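双臂机器人能不能干杂活:从一个"放进托盘"的仿真任务测起

归类:教程 / 评测
适合读者:手上有一套双臂策略,想知道它离收桌子、分零件这类活还差多少的人

这篇教程讲怎样用一个很小的桌面任务,给双臂机器人做一次能重复的摸底测试。任务本身只有一句话:把圆柱拿起来,放进指定颜色的托盘。家里收玩具、把餐具归到格子里,车间里把工件按料盒分开,拆到最底层都包含这个动作。一个策略如果在这一步上不稳,后面的长任务没有必要测。

文中的任务包叫 Costa,被测策略叫 Iver,两者都在我们 Saten 工作室内部使用。换成你自己的仿真环境和策略,步骤不变,改的只是接口名。

开始之前

需要准备的东西:

一台能跑物理仿真的机器,有独立显卡最好,没有也能跑,慢一些。
一份双臂机器人模型,手部关节齐全,左右手能分别控制。
一个训练好的策略,输入为图像加关节角,输出为关节目标。
一个存日志的目录。每个回合要存初始状态、每一步的动作和接触信息,图像可以隔几步存一张。

渲染分辨率不用调高。物体的边缘有一点锯齿不影响判分,判分用的是仿真器里的位姿,和画面无关。但如果策略是吃图像的,测试时的分辨率必须和训练时一致,这一条后面还会提到。

第一步 布置工作面

在地面上放一块白色的平整工作面,左半边并排放两个浅托盘,一红一蓝,圆柱立在托盘以外的空白处。圆柱用红色。两个托盘都保持空的。

颜色这样选有用意。红圆柱配红托盘,看起来像是"同色归位",很多策略会学到这个捷径。把指令设成"放进蓝色托盘",就能看出策略是在听指令还是在配颜色。建议两种指令都测,各占一半。

圆柱的初始位置从一个矩形范围里随机取,范围的左边界离蓝托盘留出一个手指的宽度。不留这段距离,手指下探时容易先碰到盘沿,测出来的失败就混进了碰撞问题,不好分析。托盘位置第一轮固定不动。

手臂的初始姿态取两手张开、分在左右两侧的姿势,手里不拿东西,也不碰圆柱。每个回合开始前先空跑几步仿真,让圆柱在桌面上停稳,再把控制权交给策略。
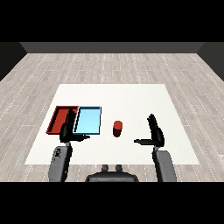 第二步 写清楚什么叫成功

这一步最容易偷懒。只写"圆柱在托盘里"是不够的,至少要写下面几条:

圆柱底面的中心落在目标托盘的内框范围内。
圆柱和两只手都没有接触。
圆柱的速度低于阈值,并保持一段时间。
托盘相对初始位置的位移在允许范围内。

第二条针对的是捏着不放的情况。策略把圆柱送到托盘上方悬着,位置判断会通过,活却没有干完。第四条针对的是推托盘。我们早期没有写这一条,结果有些回合里手把托盘推过去套圆柱,程序也记成了成功。放在家里,这等于把整个收纳盒拖过桌面。

圆柱倒没倒单独记一个字段,先不算进成败。收玩具时倒了没有关系,往料盒里摆工件时倒了就要返工。把这个字段留着,后面可以按两种标准各算一遍。

第三步 先跑一小批,用眼睛看

正式测试之前先跑 13 个回合,全部存图,逐个看。目的是检查判分程序和眼睛看到的是否一致。程序判成功而你觉得没成功的,回到第二步改条件。程序判失败而你觉得成功的,多半是阈值太严,或者等待时间太短。

看的时候特别留意两只手在圆柱附近的配合。这个任务一只手就能完成,但双臂策略常常两只手一起凑过来。一只手的手指已经围在圆柱侧面,另一只手也伸到旁边,指尖绕在外侧,两只手几乎挨上。这种姿势本身不算错,要看的是后来有没有互相挡住。

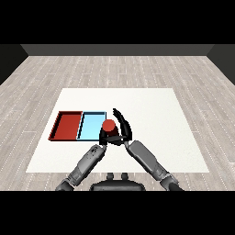
圆柱旁的双手:左手手指围住圆柱下部,右手手指弯在右侧,没有直接碰到圆柱

单张图看不出抓没抓牢。要判断这一点,得看接触力的日志和后面若干步里圆柱的高度。接触力有了、高度没有变化,说明手指合上了但没有提起来。高度上升后又突然掉回桌面,说明提起来了但滑脱。两种情况在静止画面上可能长得一模一样。

如果两只手经常凑在一起,可以加一个对照组:锁住右臂,让它停在初始姿态,只放开左臂。成功率不降反升,说明右手在帮倒忙,问题在策略的分工上,换更好的手也解决不了。

第四步 正式测试

回合数定为 900。听起来多,在仿真里并行跑并不费事。回合太少,两个版本之间差几个百分点时分不清是真有进步还是运气。

设置如下:

随机种子提前生成,存成文件,所有版本用同一份。
一半回合的指令是红托盘,另一半是蓝托盘,顺序打乱。
每个回合设步数上限,到上限即判失败,不补时。
中途仿真器报错的回合单独标记,用同一个种子重跑,不要直接丢弃。

跑的过程中不要改任何东西。发现参数不对就停下来,改完从头跑。半路改参数再把两段结果拼在一起,这批数据就废了。

第五步 给失败分类

Iver 目前这一版,900 个回合里成功 653 个,成功率不到四分之三。这个数字放进汇报里还算好看,对干活来说意义不大。要往下拆,看失败落在哪一段。

我们用的分类:

没接近:手没有到达圆柱附近。
接近但没抓住:碰到了圆柱,没有提起来。
提起后掉落:离开桌面,没到托盘就掉了。
放错托盘:动作完整,颜色不对。
放下后不合格:位置对了,但手没松开,或者托盘被推动过量。
双手干涉:左右手发生接触,之后任务失败。

一个回合只归一类,按时间上最先出现的问题算。双手干涉容易和其他类重叠,遇到时以接触日志里的时间为准。

分完类以后,拿红托盘指令和蓝托盘指令的结果对比。如果"放错托盘"集中在蓝托盘指令下,就是前面说的颜色捷径。处理办法是在训练数据里换圆柱的颜色,让颜色和目标之间没有固定关系。只加数据量、不换颜色,这个问题不会消失。

第六步 逐项加难度

基础任务测完,再一项一项加变化。每次只动一项,否则出了问题不知道该怪谁。

托盘位置:左右互换,然后整体平移。
托盘朝向:旋转一个小角度。
圆柱初始状态:从立着改成躺着。
物体种类:换成方块、扁盒、带把手的杯子。
桌面杂物:放一两件和任务无关的东西。
灯光和地板纹理:换几套。
画面:加噪声,或者轻微移动视角。

多数策略在"躺着"和"托盘互换"这两项上掉得最厉害。躺着的圆柱会滚,手指碰一下就跑。托盘互换考的是策略有没有记住"蓝色在右边"。如果互换以后成功率塌到很低,说明它根本没在看颜色,基础任务的分数要打折扣看。

第七步 把结果对应到真实的活

这一步没有公式,但值得认真做。我们列了 11 项常见杂活,家务和车间都有,逐项写出它需要哪些基础动作,再去查对应的测试结果。举几项:

收玩具。物体种类杂,倒了没关系,放歪一点也没关系,速度要求低。基础任务加上"物体种类"和"桌面杂物"两项过关,可以上真机试。

摆餐具。要求朝向一致,碗碟易碎,对"提起后掉落"几乎不能容忍。现阶段不建议试,先用塑料餐具。

叠衣服。软的东西,这套测试完全没有覆盖,结果再好也说明不了什么。

工件分料盒。物体种类少,位置固定,单看动作最接近基础任务。难点在节拍和连续运行,一个班下来允许的失误次数很少。

擦台面。需要持续接触和控制压力,和抓放是两类能力,要另外设计任务。

我们给 Grullthorpe 那边的分拣工位做评估时,就是按这张表走的。结论是动作能做,稳定性不够,需要有人在旁边随时接手。有人接手的前提下,省下来的工时有限。所以那边目前还是人工分拣,等下一版策略出来再测。

关于"机器人现在能不能干家务"

经常有人看完演示视频来问这个问题。按我们的测试经验,可以这样回答:桌面上固定位置、形状规则的硬物,抓起来放到另一个地方,能做,但会失手。物体一换、位置一变,失手就明显增多。软的、湿的、透明的、摞在一起的,目前都不要指望。

家里比车间难。车间可以把工件摆成机器人喜欢的样子,灯也可以装成它喜欢的样子,家里不行。另一方面,家里对速度不挑剔,夜里慢慢收一张桌子,多花几倍的时间也可以接受。如果要选一件家务最先交给机器,我们会选收硬质玩具,装进敞口的浅盒子里。

仿真成绩到真机上会下降,降多少因硬件而异,没有通用的换算。手指表面的摩擦、关节间隙、相机安装误差,仿真里都做了简化。仿真测不过的,真机基本也过不了,可以用来筛掉不行的版本。仿真测过的,只说明可以开始测真机。

常见问题

成功率每次跑都不一样怎么办?
先查种子文件有没有被真正读入,再查并行环境之间有没有共用随机数。物理引擎在显卡上运行时有微小的不确定性,属于正常现象,单个回合可能翻转,总数不应该有大的变化。

圆柱刚初始化就弹起来。
初始高度设得太低,底面嵌进了桌面。把高度抬一点点,让它自己落下来停稳。

手指合拢时穿过圆柱。
仿真步长太大,或者手指的碰撞体缺失。先把碰撞体显示出来检查。手指分节多的模型,容易漏掉最末一节。

训练时成功率很高,测试时几乎为零。
检查图像分辨率、裁剪方式和上下黑边。训练图像带黑边、测试时把黑边裁掉了,策略看到的物体位置就整个变了。这个问题我们碰到过两次。

只有一只手臂能不能照着做?
能。跳过双手干涉那一类,第三步的对照组也不用做,其余照旧。

日志保存多久?
初始状态和种子长期保留,图像保留到下一版测完为止。

更新记录
10 月:第二步增加托盘位移条件,之前版本的成绩已按新条件重新计算。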